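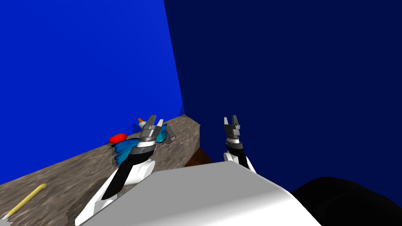

Kotham has halted its table-clearing trials after a fault left a two-armed robot pressing down on the worktop and ignoring the stop command for nearly 10 seconds. Happened in simulation, so no one hurt and nothing broken. But the same control software, Brustico, was due to go onto real machines at the firm's Giler site in the new year. The task is a dull one. Clear a stone-look table with a crumpled blue cloth and a red disc on it, one arm working, the other kept out to the side. On run 437 the working arm reached for the cloth, then drove its wrist downwards and kept pushing.

Engineer Kumiko Hoshino said the stop signal was sent but sat in a queue behind old movement orders. "It should of jumped the queue. It didn't."

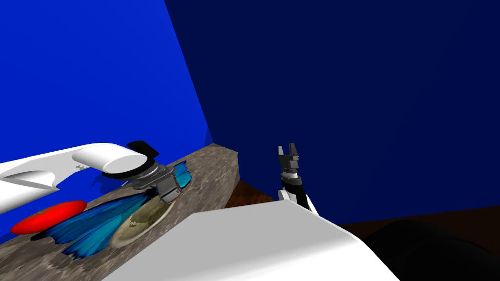 A check of all 610 runs logged since November turned up 5 with the same delay, most of them shorter. None had been flagged at the time. Cleiton Brito, who heads saftey at Kotham, said the Giler start date is off until the stop command has its own line to the arms. No new date given.

Moura, which supplies the arms, said it had been told of the fault and was waiting for the logs. Hosoda's team will rerun the five bad runs first, then the full set.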